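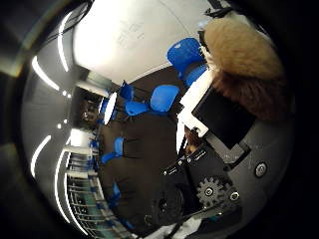 Wafula Sang asks that the extinguisher by the back stairs be put on the list again. It was left off in October and he had to chase the tag himself.

Miltgate Annex, room and corridor check
Apr 29, 2023
Checked by: Adebayo Iyamu

Extinguisher, back stairs: OK. Tag 1697, gauge in the green. Added back per Wafula.

Extinguisher, front hall: OK. Bracket loose, tightened on the spot.

Exit signs: 11 checked, one dark over the side door. New lamp ordered from Bromitari.

Emergency lights: Fail. The unit outside room 9 went out before the test was over. Battery to be replaced.

Chairs, meeting room: OK. Blue plastic ones stay in use. Keep the path to the door clear after meetings.

Outlets and cords: One cover plate cracked in room 19. Outlet taped off.

Fire door, lower level: Needs work. Closes but does not latch unless pushed. Same comment as last time. Morikawa quoted for a new closer and we have not answered them.

First aid box: Short on gauze and small bandages. Eye wash in date.

Stair treads: OK. Third one from the top is wearing at the nose, look at it next round.

Copy to Wafula Sang and the front desk.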